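Ticket 937: Live results page for the Tiltitz council vote showing the wrong leader
Opened by: Hemant Pant, Drement news desk
Handled by: Narendra Rana, Skasus support
Status: Open, waiting on customer

Hemant, 9.16 pm
Hello Narendra, sorry to land this on you so late in the evening. The no-confidence vote in the council leader has gone through, the deputy has been sworn in as acting leader, and our live page still has the old leader at the top with a green "in office" label. The story underneath is right, bless it, but the banner isn't, and readers are writing in to ask which one to believe. I've refreshed, signed out and in again, and tried my phone. 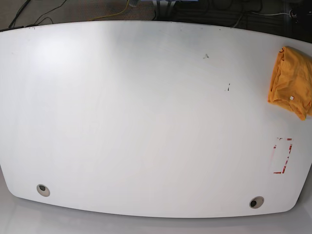 I also changed the name in the people list and pressed publish twice, in case the first one hadn't taken. The preview is fine every time. It's only the public page that won't budge.

Narendra, 9.40 pm
Evening Hemant, no need to apologise, it sounds like quite a night over there! I've had a good look and the banner is drawing on record 109, the old leader's entry, while your edit went into record 157, the new one you made this afternoon. Could you open Banner Settings, choose "Office holder" and point it at 157? Please leave the old record where it is, as the archive pages lean on it.
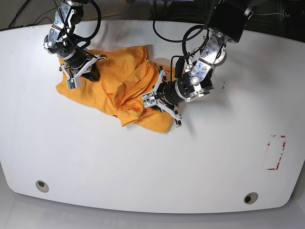
Hemant, 10.05 pm
The name is right now, thank you, you're a marvel. The colour has gone astray, though. The acting leader sits for the Londoño group, whose colour ought to be a deep plum, and the banner has come up a warm marigold, the very shade of that crumpled cloth on the white table, which belongs to the other lot entirely. We've already had a cross email from their press office.

Narendra, 10.20 pm
Oh dear, yes, I can see it too. Record 157 has no group filled in, so it's borrowing the colour of the last one used. Set the group, save, and give it 16 minutes to reach everybody. I'll keep the ticket open until you've had a look.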